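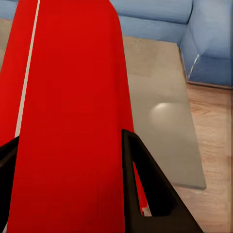

PRESS RELEASE
For immediate release

Pretura's slow bus is back, and it's going further

I've been writing these little announcements for Fetix since we were two people and a kettle, and I don't think I've ever enjoyed one as much as this. From September the Jomus, our stopping bus across the Pretura valley, will run every morning and every evening, weekends included!

If you've never been on it, the Jomus is the bus you catch when you aren't in a rush. It leaves the market square at 7.35, wanders out past the quarry and the garden centre, and gets to Negri in time for a late breakfast. Last summer's trial was only meant to last a month. We sold 1,404 tickets, ran out of the paper ones twice and had to borrow a roll from the swimming baths (thank you, swimming baths).

So what's new? The evening bus, mainly. It was the thing people asked for again and again in the 183 comment cards you filled in, most of them very kind and one written entirely in green crayon. We've also put in a stop at the top of Mill Lane, so anyone coming from the allotments won't have to lug their marrows down the hill.

Fares stay as they were. A single is £2 wherever you get on, under-fives go free, and dogs are welcome as long as they keep off the seats. You can pay the driver in coins or by card. Return tickets still aren't a thing, I'm afraid, as the old ticket machine won't print them and a new one costs more than I like to think about.

I grew up in Negri, and when the last bus service packed up my gran more or less stopped going to town. She'd have ridden this one every day and told the driver how to take the corners. I do think of her when I'm doing the timetables.

Timetables are in the library, the post office and both bakeries from the end of August. If you'd like a large-print copy, ring the Fetix office any time between ten and four and we'll pop one in the post.

ENDS

Notes to editors: Fetix runs local bus services in and around Pretura. Interviews and rides along the route can be arranged through the office.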